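Duvham cotton tablecloth, reviewed after a long summer

I've been through a lot of tablecloths. The vinyl ones crack along the fold, the polyester ones slide off if you look at them sideways, and the good linen one my aunt left me comes out at Christmas and then goes straight back in the cupboard. So when I finally bought the Duvham in the blue daisy print I wasn't expecting to get excited about it. Well, I'm excited!

Mine is the large size and cost $88, which made me gulp a bit. It's a proper heavy cotton with a neat double hem, and it hangs straight without clips on a still day. We've used it nearly every weekend for kids' parties, a couple of long lunches and one very windy morning tea.

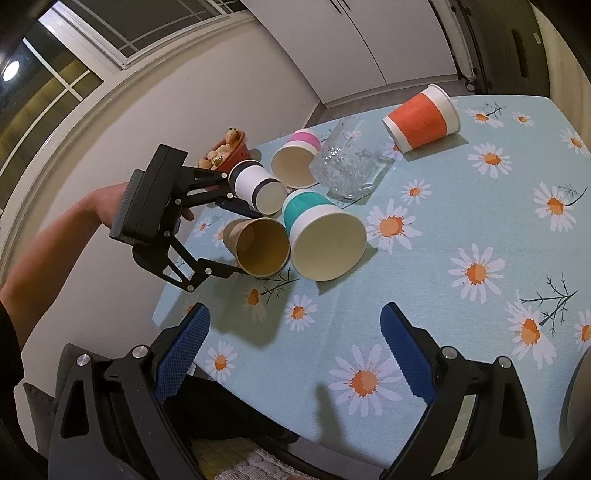 Washing is where it really won me over. I put it through at 40 the first few times like the label says, then got lazy and threw it in with the towels. No fading that I can find, even along the folds, and the colour is still that soft powdery blue I liked in the shop. Beetroot came out with an overnight soak (plain old laundry soap, nothing fancy). Turmeric did not, not completely, but I've never met a cloth that could beat turmeric. It shrank a little in the first wash — maybe a finger's width on the long side — so if your table is right on the edge of the sizing, go up one.

Ironing, hmm. If you peg it out straight and bring it in while it's still a bit damp, you can get away with smoothing it down by hand. Leave it scrunched in the basket till Wednesday and you'll be at the ironing board for 15 minutes with the steam on full.

I also tried the Akia, which was half the price and has a lovely leafy pattern. Nice enough for indoors, but it's thin, and the hem started unravelling after 5 washes. My sister swears by her Idau wipe-clean cloth and for toddlers I reckon she's right, I just can't get past the plasticky feel under my wrists.

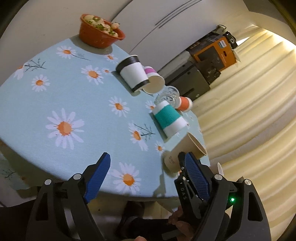 A few grumbles. The matching napkins are sold separately and they're tiny, more of a cocktail size, so I've skipped them and use plain white ones. The round version only comes in one size. And the care label is stitched right on a corner where it flips up and shows, so I unpicked mine the first night.

I bought it from Chong Homewares, who had it folded in tissue and at my door in two days. They tell me there's a green coming in March and I've already put my name down for one.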